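# Kastden K40 Hand-Held Teaching Gripper Pair

Part no. 1836-P (left and right unit, cables, case)
Page updated 15 Apr 2025

The K40 is a pair of powered hand-held grippers for teaching assembly and handling tasks to a two-arm cell. The operator holds one unit in each hand and does the job on the real product. The recording is then used to train the cell controller. No pendant programming is needed for tasks inside the limits listed under Restrictions.

## Intended use

- Light assembly, repositioning and final check of small consumer goods
- Pack-out of goods with folding or hinged parts
- Rework stations where the product mix changes more often than the cell program can be rewritten by hand

Each unit has its own cable and must be connected before the case is closed at the station end. Cables are keyed. Do not swap left and right after calibration.

## Setting up a teaching station

Set the table at the same height as the cell's work surface. Fix its position on the floor with tape at the lower corners and check it at the start of every shift. If several tables are used, number the positions on the floor and enter the same number in the job sheet. Recordings made at an unnumbered position are rejected on upload.

Keep the tabletop clear of everything except the product. Route gripper cables to the outside of each forearm. Sleeves should be short or rolled above the elbow.

Approach the product with the jaws already open and pointing at the part to be gripped. For items with a base and an arm, such as desk lamps, teach the base first. The arm can move under load and should not be used as the first contact point until the base has been held in at least one recording.
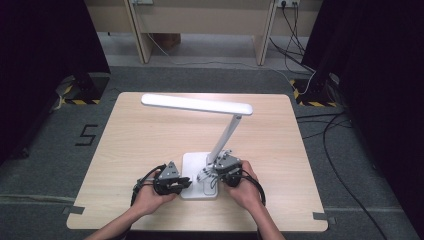
A task normally needs 40 accepted recordings before the first trial run on the cell. Tasks with a hinge or a joint need more. The controller reports the acceptance rate after each upload, and the operator can delete a bad recording at the station without supervisor rights.

## Specifications

| Item | Value |
|---|---|
| Rated grip load, per unit | 500 g |
| Recordings stored before upload | 2316 |
| Accepted recordings before first trial | 40 |
| Connection | Cable, one per unit |
| Controller | Farnedum cell controller, release 4 or later |

## Effect on staffing and job content

Buyers ask about this more than about the grippers, so the notes from the Pitari lamp line are included.

Pitari put two stations into its Urquijo plant in October. Before that, changes to a handling program went to an outside integrator and the line ran by hand until the new program arrived. The line assemblers now record the changes. Begoña Olmedo, the line lead, reports the following:

- Teaching is booked as a separate task code and does not count against the assembler's piece rate.
- Assemblers rotate off the teaching station at each break. Holding both units for a full shift was tried and dropped after wrist complaints.
- Night shift got less teaching time than day shift for the first weeks. The rota was changed.
- Two packing positions were moved to inspection. The pay grade stayed the same, and the works council has asked for it to be reviewed.

"The people who know how a lamp wants to be picked up were already on the line," Olmedo wrote in her report. "They still want to know who owns the recording once they have made it."

Kastden does not store operator names with recordings. The site can turn on badge logging in the controller. We recommend that the site agree on this with staff in writing before the first recording is made.

## Restrictions

- Not for food, wet goods or live electrical work. Unplug powered products before teaching.
- Not for loads above the rated grip load, including loads shared between both units.
- Do not use the jaws to pry, press-fit or turn fasteners.
- Do not enter the cell with the units connected.

## Training and support

Operator training is held on site with the customer's own product. Sessions are run by Nneka Iyamu's applications group, which also handles calibration and jaw replacement. Replacement jaws are sold in pairs and must be fitted as pairs. After any jaw change, run the calibration routine and discard the first recording.

Quote the part number and controller release when ordering.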